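双臂折衣套件该按什么卖

桌面级双臂套件这两年的报价降得很快，用途也越写越具体。早几年的产品页只写自由度、负载和重复定位精度，现在首屏多半是一句“开箱即可折叠衣物”。本文讨论的是后一种写法。我的看法是：折衣可以作为这类套件的验收任务，不宜作为它的卖点；厂商若坚持作为卖点，就应当按服务的标准交付，给出成功的定义、失败的分布和维护责任。

讨论对象是 Cluvano 的双臂工作站套件，经销方为 Famdale，随套件可以加订一项名为 Pruvura 的技能订阅。我用它做了一个季度的评估，部分条目与另一家供应商 Alarcón 的同级方案作了对照。Alarcón 只卖硬件，不提供技能订阅，因此对照限于机械和接口部分。

一、硬件没有大问题

先说硬件，因为争议不在这里。安装说明写得够用，两臂标定流程可以由一个人完成。关节模组在连续运行后温升正常，回零偏差在我的用途里可以接受。夹爪行程偏短，夹持厚牛仔布的多层缝合处时余量不足，夹持单层针织和普通斜纹布没有困难。

走线是弱项。夹爪线缆沿连杆外侧布置，留有较大的弧形余量，臂展收拢时弧顶容易碰到侧板。Alarcón 的做法是在肘部加一个固定夹，成本很低，Cluvano 完全可以照办。这一条我已经写进给 Famdale 的反馈，目前的答复是“下一批次考虑”。

二、问题在“会折衣”三个字

Pruvura 的月费是299元，合同里对技能的描述是“支持常见上装与下装的抓取、展平与折叠”。这句话里没有一个词是可以验收的。“常见”的范围没有列出；“展平”没有残余褶皱的上限；“折叠”没有规定成品尺寸，也没有说明从什么初始状态开始。

初始状态尤其关键。衣物平铺在台面上、两端可达，和衣物成团丢在台面上，是两个难度差得很远的问题。前者主要考验抓取点选择和双臂同步，后者还要加上遮挡下的形状估计和反复的重新抓取。产品演示绝大多数从前者开始，用户买回去以后面对的绝大多数是后者。

我按两种初始状态分别做了测试，共145次，同一批衣物，同一套照明。平铺起始的结果与演示基本一致。成团起始时，策略常在展平阶段陷入循环：抓起一角，放下，形状几乎未变，再抓同一角。其中有19次需要人工介入才能结束。订阅后台把这些次数记为“已完成，含辅助”，并计入完成率。我不同意这种记法。需要人伸手进去的任务就是没有完成，辅助可以单列一栏，不能并到分子里。

三、下装比上装更能说明问题

厂商偏爱用T恤演示，原因不难理解：轮廓接近矩形，对称轴明确，布料轻。长裤要麻烦一些。两条裤腿各自可动，上下两层容易错位；腰部有扣子、袋盖和多层缝份，刚度与裤腿不同，夹爪在腰头和裤脚处需要的夹持力并不一样。双臂一端夹腰、一端夹裤脚时，任何一侧的速度偏差都会变成沿裤长方向的拖拽，另一条没有被夹住的裤腿则会留在原处或被压到下面。

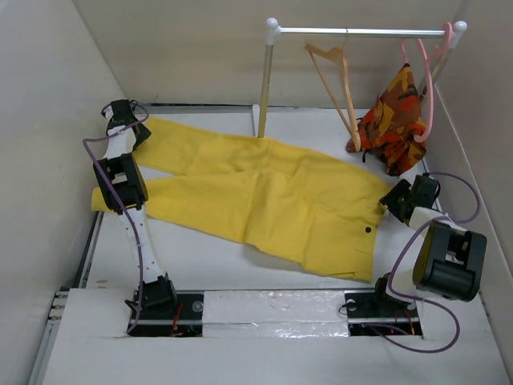
四、围挡和背景不是小事

评估用的工作区是白色台面加白色围板，这一点对结果有利。浅色背景上的深黄色裤子，分割几乎不会出错。把同样的任务换到木纹台面，或者换成米白色衣物，抓取点的选择就明显变差。Pruvura 的说明文档对此只有一句“建议使用纯色背景”，没有给出对比度要求，也没有说明背景中允许出现哪些物体。

我倾向于在工作区后部保留衣架和悬挂的衣物，并且不在测试前清场。实际使用中不会有人专门为机器腾出一间空屋，如果策略会把背景里的花色布料当作目标，应当在验收阶段就暴露出来。厂商的技术支持曾建议我把背景物移走再测，我没有采纳。

五、价格应当怎么看

支持者的理由我了解：套件便宜，订阅也便宜，用户可以把它当作开发平台，自己采集数据，自己改进策略。这个理由对实验室成立。实验室买的是接口和可重复的机械，折不折得好衣服是它们自己的课题。可是 Famdale 的页面面向的是小型洗衣店和服装租赁商，还提供一项700元的上门调试服务。对这些用户来说，“可以自行改进”等于没有交付。

我的建议有以下几条，供采购方写入合同：

初始状态分级，至少区分平铺、半折和成团，每一级单独报告完成率。

完成率的分子不含任何人工介入。

列出支持的衣物品类和面料，未列出的视为不支持。

策略更新后须在同一批衣物上复测，旧版本保留可回退。

订阅终止后，本地已部署的版本是否继续可用，写明。

最后一条目前是空白。我在续订页面上没有找到相关说明，向 Famdale 询问两次，得到的答复不一致，一次说可继续使用，一次说需要重新授权。

在这些条款补齐之前，我会把 Cluvano 套件推荐给需要双臂硬件的团队，不推荐任何人为 Pruvura 付年费。按月订可以，先订一个月，用自己的衣物从成团状态开始测。Famdale 称11月会发布新版技能包，届时我会用同一批衣物重做第二节的测试，长裤单独列表。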